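Stindell adds desktop teardown to its training recordings

Friday, July 15, 2022

Stindell has begun recording computer disassembly tasks at its Plirkgate workshop, where a single robot arm is guided by an operator through the removal of parts from used desktop towers. The set, named Lema, now holds 550 recordings. Each covers one part, from first contact to release, and stores joint positions, gripper state and fixed camera video.

Halima Temba, who runs the recording program, said 62 recordings were rejected for dropped frames or late labelling. Hard drives in drive carriers are the current task.

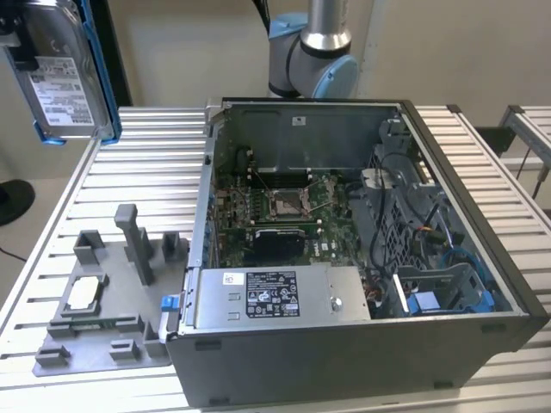 Operators vary the starting position of the tower between runs so the model does not learn one fixed path. Failed grasps are kept and labelled separately. A run takes more than 22 seconds, and the target for drives is 200 accepted runs. Memory modules are next. A second station is planned for Stevthorpe in November.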